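Search this encyclopedia
Go Search Advanced search

Plandulberg cell

The Plandulberg cell is a robotic handling station used for sorting and pairing returned footwear. It was developed by Skirnance and first run in March as a single-arm unit with a two-finger gripper and a small camera mounted close to the fingers. The name is also used loosely for the bench, shelving and control cabinet that stand with the arm. This article deals mainly with how the cell is set up and looked after.

Layout

The arm is fixed to a steel base plate beside a work table. Shoes are placed on the table by hand, and the arm picks them up one at a time and moves them to a tray or shelf. The controller, made by Clornon, sits in a separate cabinet with its own fan and filter. Cables to the gripper and camera run along the outside of the arm in clips, with enough slack at each joint for the full range of movement.

Setting up

Setting up begins with the base plate, which is levelled and bolted down before the arm is lifted on. The table is then brought into position and its corners are touched off with a pointer held in the gripper, so that the controller knows the height and angle of the surface. If the table is moved afterwards, even slightly, the corners must be touched off again.

The camera is calibrated next, using a printed board laid flat in 32 positions. The routine takes some 50 minutes and is normally done with the room lights at their working level. Strong light on a pale table can wash out the picture, and the exposure is set by hand for this reason.

Grip force is set last. Soft shoes are the usual test items, as their uppers give way under pressure and can slip out if the fingers close too gently. The shoe is taken by the toe, held, tilted and put down again. Force is raised in small steps until the shoe stays put through the whole movement, then left one step higher.
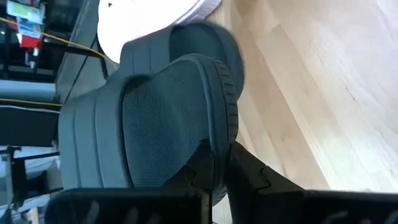 The same test is repeated with a stiff-soled shoe – usually a walking boot – and the two settings are stored under separate names. Later versions of the software can switch between them during a run, but on the first units this had to be done from the control panel.

Routine care

The fingers are wiped with a dry cloth at the end of each shift. Rubber dust from soles tends to collect on the gripping faces and in the joints behind them, and the maker's handbook advises against oil anywhere near the jaws. The camera window is cleaned with lens tissue only.

Finger screws are checked with a torque driver every 436 running hours, and the wrist cable is replaced at 1,066 hours whether or not it shows wear. After either job the camera calibration is checked against the board, and redone in full if the error is too large.

Common faults

The most frequent fault is a drifting pick point, where the fingers close a little to one side of the shoe. A knocked camera bracket is the usual cause. Dropped shoes are more often traced to worn finger faces, which can be turned round once before they are replaced.

Intermittent loss of the camera signal generally points to the wrist cable.

Variants

A version with a longer arm, the Naqvi, uses the same gripper and controller. Its base plate has a different bolt pattern and the two are not interchangeable.

This page was last edited on May 29, 2025.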